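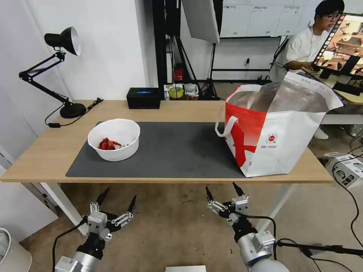

My first day driving a robot, I couldn't get my left thumb to do anything useful. I'd talked my way into a week at Lalto, a small outfit in Plelbridge that teaches two-armed robots household chores by having a person steer them through each one, over and over, until there's enough to learn from. I had pictured something grand (a kitchen, at least!). My whole world was a table with a gray mat, a white bowl on the left and a big red and white tote bag on the right, and by Tuesday I could have drawn that bag from memory. You hold a pair of handles, you squeeze, and the pointy black fingers squeeze too, a hair later than you'd like. That hair is the whole job, if you ask me.

Hường Phan, my coach, had me slow down. Then she had me slow down again! A run with a wobble in it teaches the wobble, she told me, so if I dithered over the bag for six seconds, some future robot would dither too. I threw out most of my first 37 runs. She kept four.

The software they use is called Stemus, and it beeps when you start recording and beeps lower when you stop, and I now hear both in my sleep. They had 817 good runs banked for packing a bag when I showed up, going back to April, and I badly wanted to add a respectable number to that.
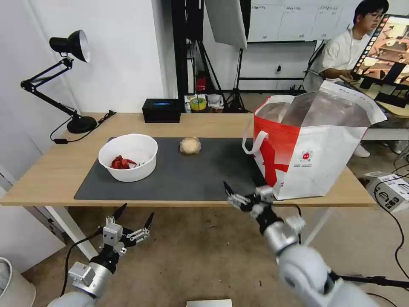

Hiếu Bùi thinks I worry too much about smoothness. Give him a messy run with a real recovery in it, he told me over noodles, because a robot that has only ever watched perfect reaches has no idea what to do after a bad one. He'd keep half of what Hường tosses, and they've been having this argument for months.

I went back on Thursday and tried it his way, missing a little on purpose and then fixing it. Missing on purpose is weirdly hard! I ended the week with 86 keepers, and my thumb still hurts.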